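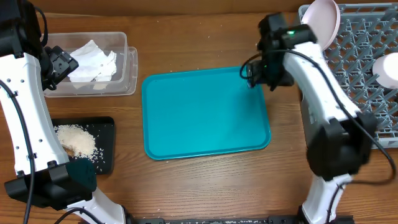 Teal tray, wooden table, clear plastic box at the back.

I gave up my desk in May, and I haven't missed it once. Well, maybe twice, when my back was killing me. But the kitchen table has turned me into a person who eats lunch on a plate, and I'm not going back!

It started when I moved to Lollside, into a place so small that the desk wouldn't go up the stairs. We tried it sideways, we tried it with the legs off, and then I sold it to a guy from Dorkau for 56 dollars and he drove off whistling. So the table it was. Breakfast at one end, invoices at the other, and a jar of pens that kept ending up next to the jam.

The trick (if you can call it that) is clearing up at night. I was terrible at this. My papers would creep toward the stove, and by Thursday I'd be eating soup over a tax form. Now everything goes into one box and the box goes on top of the fridge — even if I'm halfway through something, even if I'm grumpy about it. It takes me 11 minutes on a bad night.

I do get lonely for a door I can shut. The neighbors' radio comes right through the wall, and I know far too much about the traffic around Clikov. Some mornings I pack up and work at the library until they start stacking the chairs.

But the light in the kitchen is lovely until two or so, and the kettle is right there. Last week I wrote 233 words before my toast popped up, which for me is a very good morning.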